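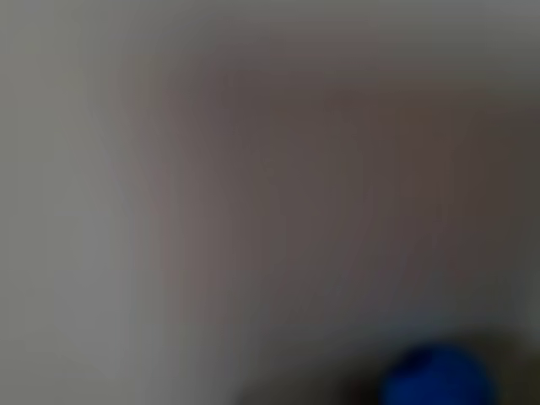

Blue, at the bottom, and a good deal of grey.

Besis Folding Desk, four months in

I bought the Besis in February, after Venla Pesonen told me hers had "changed the box room". She did not say into what. It cost 300 pounds with delivery, and delivery meant the kerb.

The box says assembly takes an hour. Mine took an evening and part of a friendship. There are 13 steps in the booklet, and step 9 asks you to undo step 6, with a small drawing of a man looking pleased about it. Elsa Karppinen held the frame level while I looked for the other hex key (there are two, nearly the same size, and only one is mentioned). If you have a proper driver, use it. The supplied keys are made of something like cheese.

Once up, it's a decent desk. The top is flat, which I can't say of the Lindqvist it replaced, and it takes a monitor, a lamp and both elbows. Typing hard gives you a slight wobble, more at the left end than the right. I've folded a beer mat under that foot and we no longer discuss it.

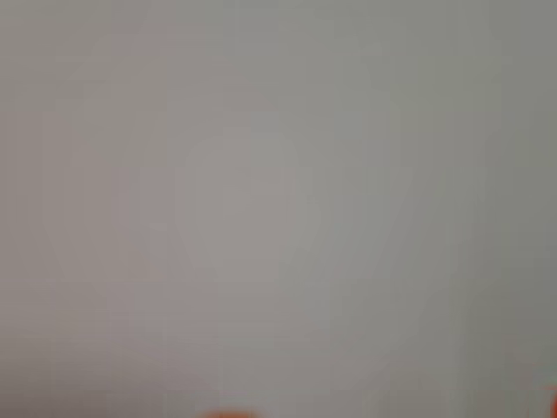

The folding is the selling point, so I folded it every evening for the first fortnight. You press two catches at once, lift with your knees and say whatever you like to say. Folded, it stands against the wall and takes up about as much room as a bicycle, and like a bicycle it gets you on the shin. I now fold it for guests only. Anneli Kiiskinen has stayed twice and says the sofa bed is worse.

The cable tray deserves a word. It clips on underneath and holds one plug block, provided the block is a short one. Mine isn't. It hangs out of the end and I kick it at around three each afternoon.

Customer service was better than I'd feared. One catch arrived bent, I wrote in, and a Weidong Lü sent a new pair within the week and a polite note asking me not to oil them. I had already oiled them.

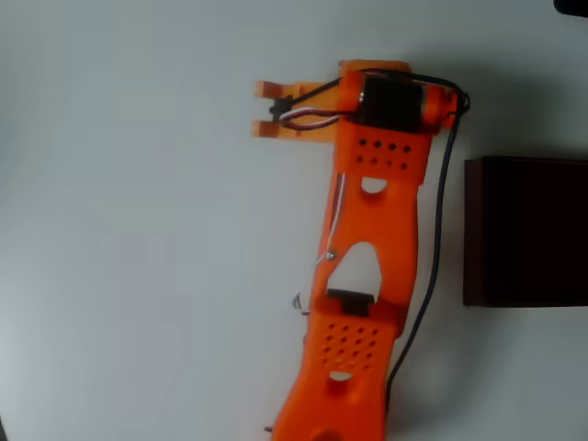
Orange arm on a pale tabletop.

Against the Ballden, which Jiahui Shen has at work, the Besis is lighter and less handsome. The Ballden doesn't fold at all and doesn't wobble either. If your desk is going to stay put, get that one and spend your evening elsewhere.

Marks: 4 out of 5 for the top, 2 for the tray. I'd buy it again, but I'd pay somebody to build it.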